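Handheld gripper demonstration

Handheld gripper demonstration is a method of gathering examples for a learning system in which a person performs a task with a gripper held in the hand, while a camera mounted on the tool records the work from close range. The recordings are later used to train a model that controls a robot arm. No arm needs to be present during collection, and the method is therefore common in homes, offices and small workshops.

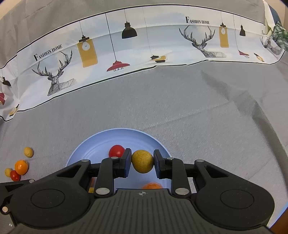

Trillex Reference Desk

Overview

In a typical session the operator holds the tool by its body and closes two opposing fingers on an object. The camera moves with the tool, so the fingers stay in nearly the same part of the view while the surroundings shift. A single attempt at a task, from the first approach to the final release, is called an episode. Episodes are stored together with the position of the tool and the width of the finger opening at each moment.

The approach differs from teleoperation, in which a person steers a robot from a distance, and from kinesthetic teaching, in which a person pushes the arm through the motion by hand. Both give data that match the robot closely, but both tie up a machine for as long as collection lasts.

Tabletop tasks

Sorting and placing small objects are among the most widely collected tasks. A common arrangement uses a plate and a group of fruit-like items on a cloth. Round objects are favored for early work – they can be approached from many directions, and a poorly centered grasp is easy to recognize when the recording is reviewed. Patterned cloth or printed fabric may be included in the setting, as it offers fixed visual detail from which the motion of the camera can be estimated.

The Barredo task list, used by several collection groups, sets 80 episodes as the smallest useful batch for one arrangement of objects. After each batch the starting positions are changed. The list also asks that the plate be moved between batches, to keep the model from learning one fixed location.

Work with two grippers

Some tasks are recorded with two tools in use at once. Each tool makes its own recording, and the two are matched by time afterward. The second gripper often enters the view of the first, which gives the model examples of shared space as well as of grasping. 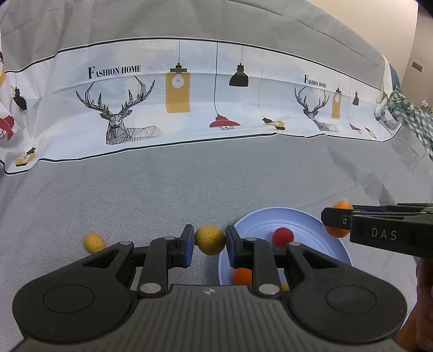

Two handheld grippers in use at a plate, each holding an object.

Matching is the most frequent source of rejected material. In the Pladesent collection, 800 paired episodes were recorded and 581 were kept after review; most of the others were set aside for timing errors between the two recordings.

Review and labeling

Reviewers watch each episode and mark the start and end of every grasp. Failed attempts are kept in a separate group – they are of use in training a system to detect its own errors. A short written instruction, such as "put the orange on the plate," is then attached to each accepted episode.

Limitations

A person's wrist can make turns that a given robot arm can't repeat, and episodes that contain such turns must be filtered out. Fingers may also hide part of the object during a grasp. The Drurex guidelines recommend a second, fixed camera for tasks with small parts, and limit an operator to 480 episodes in a week to reduce careless motion.

See also

Imitation learning
Teleoperation
Kinesthetic teaching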